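Textile Care and Household Practice
Unit 3: Knitwear, or Why Your Sweater Now Fits the Dog
Handout to go with the May sessions. Instructor: Anum Virk. Lab questions to Selina Fuchs.

Bring this sheet with you. The lab has a printer, but it has opinions.

1. Where we left off

Last time we did shirts, which are woven and therefore mostly behave. A woven fabric is a grid. You fold it, it stays folded, you go and have lunch. A knit is a long series of loops holding hands, and loops let go of each other's shape whenever there's weight on them. Keep that in mind and most of this unit is common sense.

Terms you need for the quiz: gauge, ribbing, course (loops running across), wale (loops running up and down), blocking, pilling. Ribbing is the stretchy part at neck, cuffs and hem. It gives the garment its grip and it is the first thing people ruin, usually by hauling a sweater off over the head by one cuff.

2. Hanging

Don't. A heavy sweater on a hanger grows at the bottom and sprouts two small horns at the shoulders. The horns can sometimes be steamed out. The extra length tends to be yours for good. If a garment must hang (hotel, funeral, no drawers), fold it in half lengthwise and drape it over the bar of the hanger.

3. Laying out

Everything starts from flat. A bed is the best surface most homes own, being wide enough for both sleeves and already paid for. A table will do if you are willing to clear it, and experience with past groups suggests you are not.

Straighten the sheet or cover first. Lay the sweater face up. Set the neckline, then the hem, then run each sleeve straight out from the shoulder. Smooth with the flat of the hand, from the middle outward. Never pull on a cuff to get a wrinkle out of an elbow.

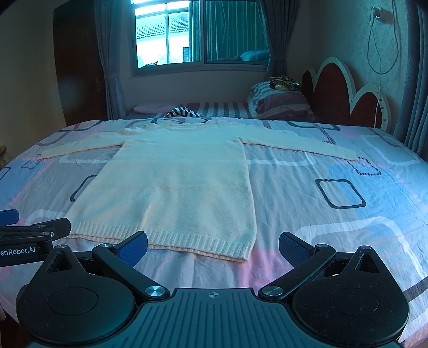
Fig. 1. Cream knit laid face up on a bed, sleeves straight out to the sides, ribbed hem at the bottom.

Check three places before you fold: neck, cuffs, hem. Look for pills, pulled loops and the remains of dinner. It is much easier to deal with these now than in October, when you will be late and wearing it.

4. The fold

Turn the sweater face down, keeping it flat. Bring one side in toward the center and lay the sleeve down along the body. Repeat on the other side. Fold up from the hem, in half for a drawer or in thirds for a shelf. Press lightly. You are not closing a suitcase.

Stack heavy knits at the bottom. Two to a pile if the yarn is fuzzy, more if it's smooth and you trust your shelf.

5. For next time

Bring one sweater you own and don't mind being judged on. Lay it out, fold it, unfold it, and write down where the creases fell. Half a page is plenty. Last year's longest answer ran to 29 lines and was mainly about a cardigan's former owner.

Reading: the chapter on fiber recovery, skipping the part on industrial presses.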